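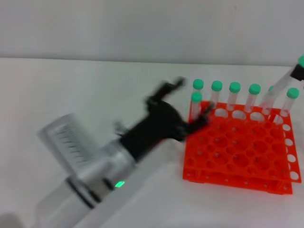
Test tube racks: the stuff people keep asking me

I run the little rack shop here in Rulton, and the same questions land in my inbox every week, so I finally typed up my answers.

Will my tubes fit?
Measure the outside of the tube just below the lip. Racks with mixed hole sizes are my favorite for odd collections (mine is a jumble, I admit it), but a skinny tube in a big hole will lean. Still unsure? Send me the measurement and I'll check it for you.

Why two tiers?
The top plate keeps the tube upright and the lower one steadies the bottom half. I've tried single plates and I didn't love them!

Can I get orange?
Yes! Orange is what I reach for myself, it shows up so well on a white table. The Jarman rack comes in orange or blue. The Zimport is blue only, sorry.

How do I clean one?
Warm water, dish soap and a bottle brush for the holes. Let it drain upside down overnight. Please don't put it in the oven to dry, I've had 2 of those sent back to me and they looked like pancakes.
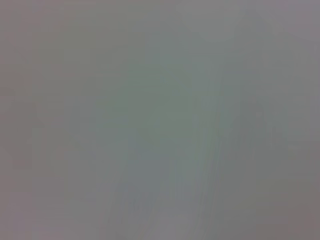

Soft gray, blurred.

Do you have other colors coming?
I'm hoping for a gray in May. I go back and forth on it, because gray looks lovely on a shelf and then I can't find it on my bench.

How long does shipping take?
I pack orders in the morning and Roltotport picks them up at 4. Order before noon and yours will probably make that day's run. Orders of 51 racks or more go out in a separate shipment, so write to me first and we'll sort out a date.

Can I return a rack?
Sure, you've got 180 days. Rinse it first, and put your order number in the box (I have a whole shelf of mystery racks already).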